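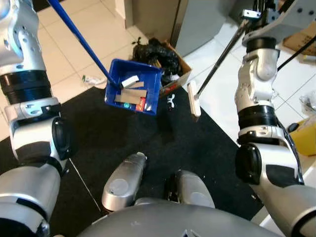 I have become a complete convert to external roller shutters, and I'd like more people in this country to give them a try. We fit thick curtains, we buy fans, we grumble through every hot spell, and all the while the sun comes straight through the glass. Stop it outside and the room stays bearable! Fitting them is much less of an upheaval than people fear, too. Ours made very little mess, and I was sitting down to tea by four.

We had three put in last November, all on the south side, from a small maker called Stivow. The bill came to £3,036, and yes, I gulped. But I'd been quoted nearly that for new blinds and a portable cooling unit from Votness, and a cooling unit hums all night and has to live in a cupboard for most of the year.

The winter has been the real surprise. With the shutters down at dusk the back bedroom holds its warmth until morning, and the road noise drops to a murmur (we're 26 paces from a bus stop, so this matters).

People tell me they look foreign, or like a shop on a Sunday. Well, go and look at Flatby, where one whole terrace has them in a soft grey-green, with the boxes tucked neatly under the lintels. They look lovely. Planners could be a good deal more relaxed about them, and builders ought to offer them on every new house with a big south window.

I'd start with the bedroom. Choose the manual strap if money is tight, it works perfectly well.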